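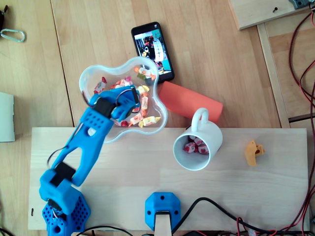 Zollasa tells owners to stop running Estik arms unattended after elbow servo failures

By Rhona MacKinnon
08/08/2018

Zollasa, the company behind the Estik desktop robot arm, has told customers not to leave the arm powered on without someone next to it. The notice follows 178 reports of the elbow servo locking up during use. In two of those cases a person was hurt.

The company has sold 1,418 Estik kits. The arm is 3D-printed in plastic, driven by small hobby servos, and used mostly in schools, clubs and home workshops for pick-and-place practice. A common first exercise is moving wrapped candy from a bowl into a cup.

According to the notice, the elbow servo can stall when the gripper closes on something it cannot lift or pushes down on something it cannot move. The control board is supposed to see the stall and cut power to the joint within a second. On boards running the current firmware, the cutoff does not always happen. The servo keeps drawing full current, its case heats up, and in some units the plastic bracket that holds it has softened. Once the bracket gives, the forearm drops.

Both injuries happened at the same point in the sequence, when the user reached in to free the gripper. One person had a small burn on a fingertip from the servo case. The other had a bruised hand when the forearm came down. Neither needed hospital treatment, the company said.

"We got the first report and thought it was one bad servo," said Isla Haldane, head of product at Zollasa. "Then we had nine more that read almost the same. By that point we should have put something out, and we waited too long. I'm not going to argue with people who are annoyed about that."

Problem first seen at Botha

The fault was first written up in detail at Botha, a shared workshop where members use Estik arms to collect practice runs for a sorting project. Heather Gourlay, who manages the workshop's electronics area, kept a log after an arm stopped halfway through a run with its gripper down in a candy bowl.

The program told the gripper to go lower than the bottom of the bowl. The height setting had been made for a deeper dish and had not been changed when the bowl was swapped. The fingers reached the candy, pressed down on it, and the elbow kept pushing.

"It hums when it stalls," Gourlay said. "You get used to a bit of hum from those servos, so we didn't jump on it. Then I could smell warm plastic. I pulled the plug out of the wall and the arm just folded."

She and another member, Danish Ansari, repeated the fault on a second arm with a temperature probe taped to the elbow servo. They ran the same program with the same bowl and stopped each run early. The servo case reached 66 degrees Celsius before they switched it off, and it was still climbing. The control board reported no fault during any of those runs.

Ansari then looked at what the board was doing. The stall check compares the position the servo was told to reach with the position it reports. If the gap stays large for long enough, power is cut. But the firmware starts the timer over whenever a new position command comes in, and the sorting program sends new commands many times a second. The timer never got to the end.

"If you tell the arm to go to one spot and wait, the cutoff works fine," Ansari said. "That's how the test in the manual does it. Anybody streaming commands to it, from a leader arm or from a recorded run, is never going to trip it."

He sent the log and a short script to Zollasa's support address. The company confirmed the finding four days later and thanked both members in the notice.

Cable damage is a separate matter

Some owners have also reported worn cables where the wires loop over the gripper. Zollasa says this is not linked to the servo fault, although it can make an arm jerk or go limp without warning. The loop has to be long enough for the wrist to turn through its full range. If it is too long, it can catch on the work, and if it is too short it rubs on the edge of the jaw.

Canan Demirtaş, who teaches an evening robotics class and has several of the arms, said she had replaced two gripper leads this year and did not connect them with anything more serious.

"Cables wear out. I tell the class to look at them before we start," she said. "The cutoff is different. I had told students the board would protect them, and I told them that from reading the manual."

Demirtaş has kept the class going with the arms on a switched power strip, one student on the switch and another at the keyboard. She has also dropped the speed setting and put a folded cloth in the bottom of every bowl. The runs take longer and the class gets through fewer of them.

Moresent disputes part of the account

The servos are supplied by Moresent. In a written reply to questions, Moresent said its servos were being run outside the limits on their data sheet, and that it had not been asked whether they could be held in stall for long periods. It said the elbow model has no thermal protection of its own and was never sold as having any.

Haldane did not dispute the second point. She said the design relied on the control board for protection, and the control board did not do its job. She said a servo with built-in thermal protection had been considered during development and was turned down on price.

The company is now testing that servo again. If it passes, it will be fitted in new kits, and owners of existing kits will be able to ask for one at no charge. Haldane said she expected a decision by November. Owners who would prefer to return the kit can do so for a full refund with or without the original box.

What owners are being told to do

New firmware has been posted on Zollasa's download page. It keeps the stall timer running when new commands arrive, and it adds a limit on how long the elbow can draw high current no matter what position it reports. Arms should be updated before they are used again. The update is done over the USB cable and wipes saved calibration, so the arm has to be calibrated again afterward.

With the firmware installed, the company still wants a person beside the arm whenever it is powered. The notice asks owners to do the following:

Put the power supply where it can be switched off without reaching across the arm.

If the arm stops or hums, cut the power first. Support the forearm from the side with something other than a hand, then free the gripper. Leave the elbow servo alone for ten minutes.

Check the elbow bracket for any sagging, whitening or gap around the servo screws. Do not run an arm with a marked bracket. A replacement will be mailed out, or the part file can be downloaded and printed at home. The printed part needs the infill and wall settings given on the page, and the company asks people not to substitute PLA for the material listed.

Set the lowest gripper height again every time a bowl, cup or tray is changed.

Check that the base is fixed firmly to its board and that no wires run under the path of the forearm.

Gourlay said Botha had updated its arms and found one bracket with a slight sag, on the arm that failed first. It has been taken off the bench. The others passed the same test with the probe attached, cutting out in under two seconds with commands streaming the whole time.

The workshop has made one change of its own, a large push-button switch wired into the supply line at each bench. Gourlay said the parts were cheap and it took an evening to fit them.

"People were reaching behind the arm to get to the plug," she said. "I did it myself the first time, with the thing smelling like that. I'd sooner hit a button."

The sorting project has started again. Ansari said the recordings made before the update would be kept, except for the runs where the elbow had stalled, which he is removing by hand.

Owners who have had a servo lock up and have not yet reported it are asked to send Zollasa the serial number on the control board, the firmware version and a short account of what the arm was doing when it stopped. Reports can be sent by email or through the support page. The company said it would reply to each one and would update the notice when the servo tests are finished.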